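Portes ouvertes chez Pralline, lundi 8 mai
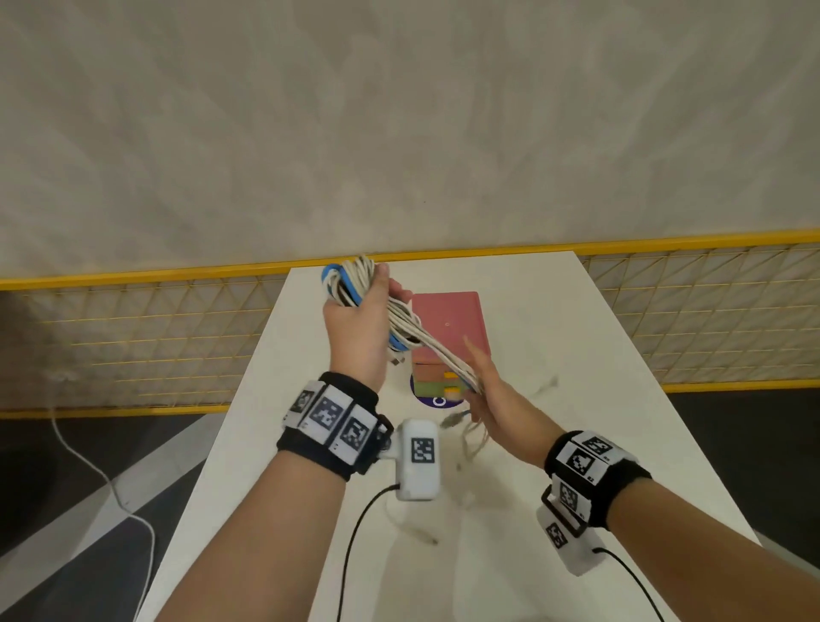

Un paquet de câbles blancs, un bleu, et deux mains pour tenir le tout.

Bon, j'y allais surtout pour les fours ! Pralline, c'est la petite chocolaterie installée dans l'ancienne filature de Mumeck, et elle n'ouvre ses ateliers que deux fois par an (la prochaine, c'est en octobre). L'entrée est à 2 euros, 12 avec la dégustation — j'ai pris la dégustation, évidemment. On commence par la torréfaction, 35 minutes dans une odeur de noisette à tomber, puis on passe au moulage, où il fait nettement plus frais, prenez un gilet. Mon préféré reste le praliné au sarrasin. Pour venir, bus 812 jusqu'à l'arrêt Zandus, ensuite c'est tout droit le long du canal.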